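May 7, 2018

Right, kettle's on, so here comes the long thread I promised on the new Triltgate release. It's the little planning layer we run over our two-arm tabletop setup, and there's more changed under the hood than the release notes let on (I wrote the release notes, so that one's my fault).

The big item is that both arms now share one timeline. The old version planned the left arm, planned the right arm, and then a rather weary bit of code went over the two paths looking for places they'd collide and put in a wait. It was safe enough but painfully polite, like two people at a doorway saying after you, no, after you.

Now there's one planner and one clock. Each arm asks for a chunk of space for a chunk of time, and if the other arm already has it, the request gets shuffled a bit later or sent by another route. My favourite part is how short the code is! I deleted far more than I added, and I enjoyed every minute of it.

The task we tune against is very ordinary: drinks and a basket, go and put the one in the other. Red can, tea bottle, water bottle off to the far side. I like it for planning work, as the things are different heights and widths, and a path that clears the can nicely may well clip the taller stuff behind.
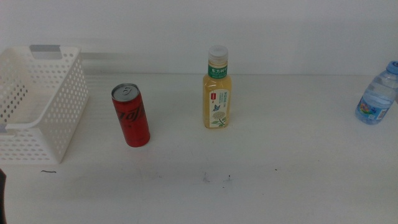
Funmilayo Akande wants to know what happens when both arms ask for the space over the basket in the same tick, and whether one of them can get starved if the other keeps winning.

Lovely question, and yes, it could, right up until a fortnight ago. The tie used to go to whichever arm had the shorter path left, which sounds fair until you notice that the arm parked nearest the basket always has the shorter path left. Now an arm that loses a tie carries a bit of credit into the next one. The credit is capped, so you don't get an arm saving up and then barging through.

Numbers, for those who like them: a joint plan takes up to 800 milliseconds on our desktop machine. We replan every 15 control ticks unless something in the world model moves, in which case we replan straight away and throw the old plan in the bin.
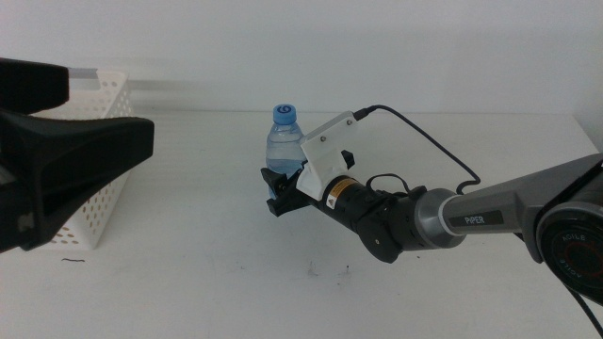

Collision shapes took up most of my autumn, to be truthful, and they're the part I'd most like other people to poke at. We model each link as a handful of capsules, and that works beautifully for anything rigid. It does not work for cables. Look at the black one that comes off the top of the white bracket and makes that big loop over the table before it drops back to the arm. As far as the first version of the planner was concerned, that loop was thin air, and it would happily send the other arm straight through it. So the wrist now carries a fat invisible bubble, generous on top, and the planner treats it as solid.

You do pay for the bubble. Some perfectly good handovers get refused, and I've been going back and forth on shrinking it when the wrist is held level. If anybody has modelled a floppy cable cheaply (and I do mean cheaply, I haven't got the cycles for a proper simulation) please sing out.

A held object gets added to the arm's own shape too. A grip low down leaves a lot of bottle standing up above the fingers, and the planner has to carry that height along with it until the fingers open. We'd forgotten to take the shape off again after release in one build, so the arm went about its day dodging a bottle it no longer had.
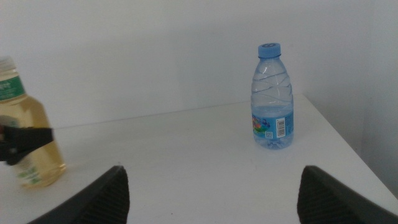
PERCEPTION

Trura is the bit that turns camera views into object poses, and it got a smaller update. Clear plastic is still my sworn enemy. You see the wall through it, depth goes to mush, and what you can trust is the cap and the label. So Trura now fits a bottle from those two parts and fills in the rest from a stored outline. For something like the water bottle, with its light blue cap up top and blue label low down, that gives a nice long baseline and the upright direction comes out steady.

The other change is that an object in one arm's gripper gets tagged as held, and the other arm's wrist view is told to leave it alone. Before that, a tea bottle swinging in from the side would turn up in the world model as a brand new obstacle, the planner would panic, and we'd replan for no reason at all.

Wrist camera calibration has moved out into its own tool, called Besson. It wants 18 poses and a bit of patience. Please run it again after you touch the bracket screws, even a tiny bit. I've lost whole afternoons to that.

Logs go to Govex as before, except the two arms finally write to a single file with a single set of timestamps. Old logs will still open, they'll just show up as separate tracks and you'll have to line them up yourself, sorry.

Next on the list is letting the planner change its mind about which arm does which pickup partway through. I'm aiming for July and colouring that in with a very light pencil. Bug reports are welcome in the replies, and if you can attach the Govex file I'll be grateful to you for the rest of the week.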